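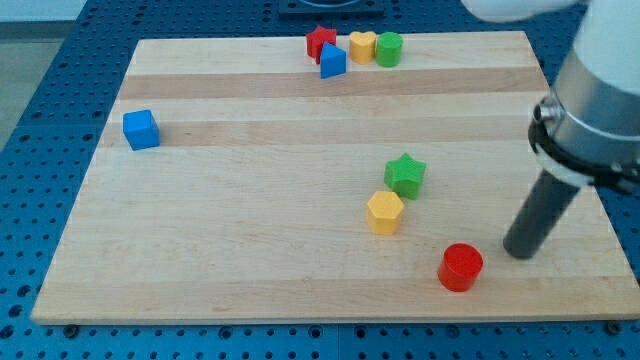 Figure 1. Block task, maple board on the perforated table, rod tool fitted to the arm.

Minutes of the Demonstration Methods Working Group
Wednesday, September 25, 2019
Winer Building, ground floor lab, then the small meeting room

Present: the chair, the Urkis project lead, two operators, the software engineer, the representative from Mayrhofer, the note taker.
Apologies: the Brullov liaison, who sent written comments (see item 4).

1. Minutes of the June meeting
Accepted with one correction. Item 3 said that hand guiding had been "shown to be faster." The chair asked that this be changed to "felt faster to the operators," as no times were taken in June. The project lead accepted the wording but said it was a fair impression at the time. The chair said impressions could go in the minutes as impressions.

Matters arising: the request for a second foot pedal is still open. Purchasing has the form.

2. State of the block task
The project lead went through the current setup at the table. The blocks are pushed with the rod, never gripped, and an instruction is given in plain words before each demonstration, such as "push the green star toward the yellow hexagon" or "move the blue cube to the red star." The operator then carries it out by remote control.

There are 1,733 recorded demonstrations on the drive. The software engineer pointed out that this is the number of files and that it includes false starts and at least one afternoon when the wrong instruction list was loaded. The chair asked how many could be used for training. No one could say. The chair asked that the larger number not appear in the report to Mayrhofer until there is a smaller one to put next to it.

The representative from Mayrhofer said that their people would want to know that regardless.

A short discussion followed on how much of the difficulty is in the blocks and how much in the operators. The cylinders roll if they get tipped over. The stars catch on a corner and turn instead of sliding. One operator said that the hardest instructions are the ones that call for a single block to be taken out of a tight group, because everything around it moves too, and then it is not clear what has been demonstrated. The project lead considers this useful variety. The chair considers it an open question whether a model trained on it learns to separate blocks or learns to make a mess in the same way our operators do.

3. Hand guiding compared with remote control
The two operators reported on the trial agreed in June. For the trial, 200 demonstrations were done by hand guiding, with the operator holding the wrist of the arm and walking the rod through the push. The same instructions were then done by remote control.

Points in favor of hand guiding, as reported: new operators pick it up in one session, and the operator feels the contact when the rod meets a block.

Points against: the operator's arm and shoulder get into the camera view. The arm is heavy to hold back at the end of a push, so many of the paths overshoot and come back. One operator had a sore wrist after the second day and stopped.

Points in favor of remote control: the views are clean, and what is recorded is the command that was sent, so there is nothing to work backward from.

Points against: it takes longer to learn. Both operators said they lose track of the height of the rod when it is near the far edge of the board.

The project lead proposed adopting remote control for all further work. The chair did not object but noted that the comparison was run by two people who already had months of practice on one method and very little on the other, and that the order was never switched. The result may be right. The trial does not show it.

Agreed: remote control to be used for now. The report will describe the choice as a practical one.

4. Comments from Brullov
Read out by the note taker. Brullov asks whether the Urkis policy can follow an instruction it has not been given before, and suggests a public showing before the end of the year.

The software engineer said that the policy does well on instructions close to those in the recordings. On reworded ones it often goes to the right block and then pushes it somewhere else. Six reworded instructions were tried last week, and there was disagreement at the table over how many counted as done – two people were scoring by eye, and "next to" had not been defined.

The chair was against a public showing. The representative from Mayrhofer was in favor, provided the audience could choose the instructions. The chair said that was the only version worth doing and also the one most likely to go badly.

No decision. Back on the agenda next time.

5. Scoring
Agreed that "next to," "toward" and "away from" will each get a written rule before any more scoring is done. The software engineer will draft. The person who scores a run should not be the person who ran it. The operators said this would slow things down. Noted.

6. Budget
A request for $700 for spare blocks and rod tips was approved. A request for a second arm was not discussed for lack of time.

7. Actions
Software engineer: sort the recordings into usable and not usable, with the reason for each rejection. Draft the scoring rules.
Operators: repeat a small part of the trial with two people new to both methods, half starting with each.
Project lead: revise the report to Mayrhofer, with the wording from item 3.
Note taker: reply to Brullov, and ask purchasing again about the pedal.

Next meeting to be set by email once the sorting is finished.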